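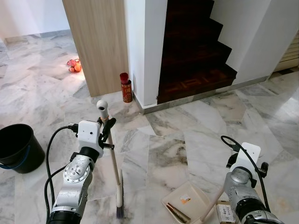
Search this book Go

Chapter 3
Sweeping a Hard Floor

Sweeping is one of the oldest household jobs, and one of the most satisfying! It needs no power and very little money, and you can see your progress with every stroke. In this chapter we look closely at a job most of us learned by copying someone else - and find out how much there is to enjoy in doing it well.

Share 16 Comments 2

We begin with the floor itself. A stone floor is a pleasure to sweep, but the seams between the slabs hold on to grit. On marble laid in large, irregular pieces, the seams run at all sorts of angles, so a single sweeping direction will always miss a few of them. Students at the Walczak School of Housekeeping in Plitville are taught to sweep the whole room one way, then go back along the seams with short, light strokes. Try it at home and look at what comes out the second time!

Next come the tools. A long-handled broom covers the ground, and a small brush gets into the corners. The dustpan deserves more attention than it usually receives. Its open lip should face the broom and sit flat against the stone, or fine dust will slip underneath. Pull the pan back a little after each stroke and sweep again until the line of dust is gone. Scraps of paper are easy to catch - it is the dust behind them that takes patience.

Keep a bucket close by as you work, so that a full pan has only a short way to travel.

Before you read on, sweep one room in your usual way and write down the order in which you did things. You will need your notes for Section 2, where we plan a route through a furnished room.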